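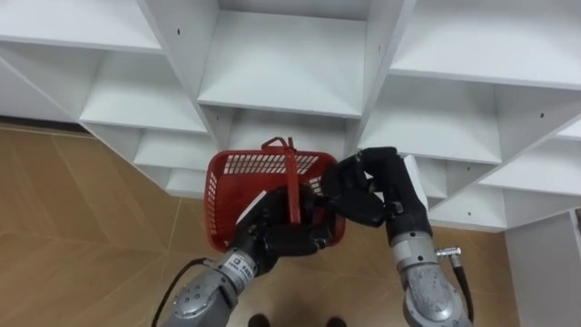

Shelf picking, both hands at the basket.

Hendport shelf set: planning notes
Contact: Angharad Llewellyn

The set holds 188 episodes, kept for costing a second station.

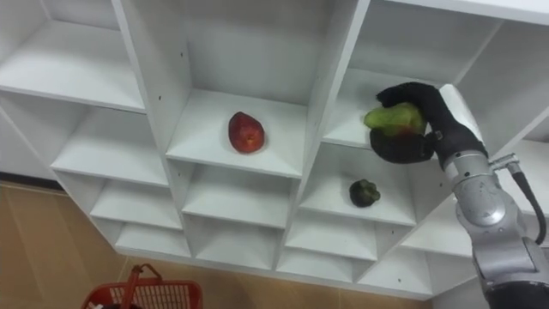
Budget for hands before arms. Nonitz quotes 2,000 per spare pair – covers excluded. Price covers too: the fingers wrap right over produce such as the light green pepper.

Allow 2 baskets per station.
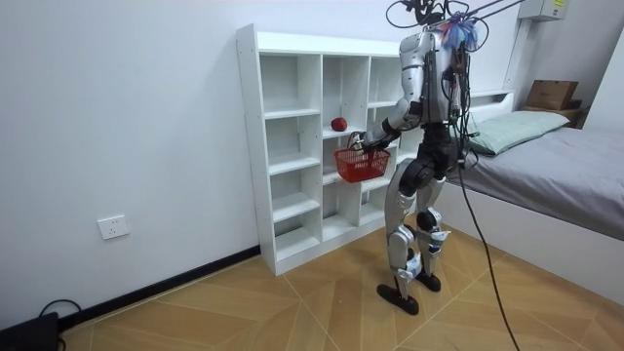 Open items
Donnelly lead time: 56 days, to be confirmed by Aled Ifans.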